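Jyoti Rathore has spent March comparing two grippers on the Drostent bench, and she keeps coming back to wire. "Boards are easy," she says. "Leads move when you touch them."

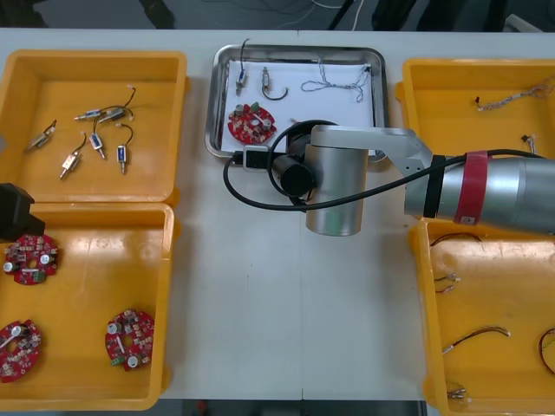 Four parts bins and the steel tray.

Her colleague Lalit Rawat wanted softer fingertips. She tried stiffer ones first – 70 picks per set.

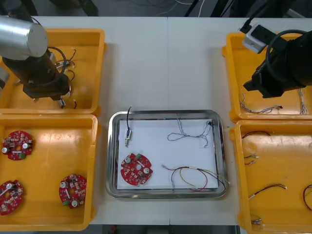

What comes next

The wrist camera stays, she says. "I'd change the cable routing before anything else."

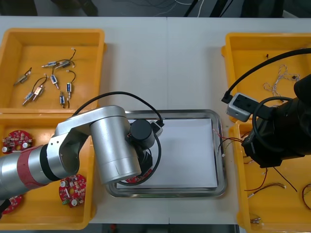

Contact

Questions go to Lalit Rawat.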